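Evaluation of the Morkemetti Two-Arm Manipulation Kit for Plastic Tube Handling
Project report submitted by Úna Fahy and Cauã Figueiredo. Supervisor: Kieran Doherty
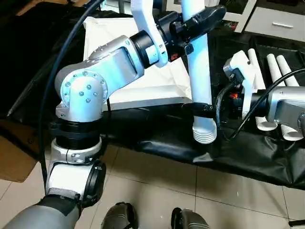 Figure 1. Tube held vertically by the left gripper, with the right gripper near its ribbed lower section.

1. Purpose
The department asked the project group to assess whether the Morkemetti kit is suitable for second-year laboratory teaching. The assessment covered setup, programming, and repeated handling of white plastic tubes over a cloth-covered table.

2. Method
Each trial required the left arm to lift a tube and present it to the right arm, which was to take hold near the lower end. The group completed 200 trials at 2 speed settings, with 100 trials at each. A trial was recorded as failed if the tube slipped, tilted against the second gripper, or was dropped.

3. Results
At the lower speed, all but four transfers were completed. At the higher speed, 40 trials failed, most of them during the approach of the right arm. The supplied software reported a successful grasp in several of these cases.

4. Recommendation
The kit is recommended for teaching use at the lower speed only. The grasp detection settings should be reviewed with the supplier before purchase. The calibration chapter of the manual is incomplete and would need a local supplement.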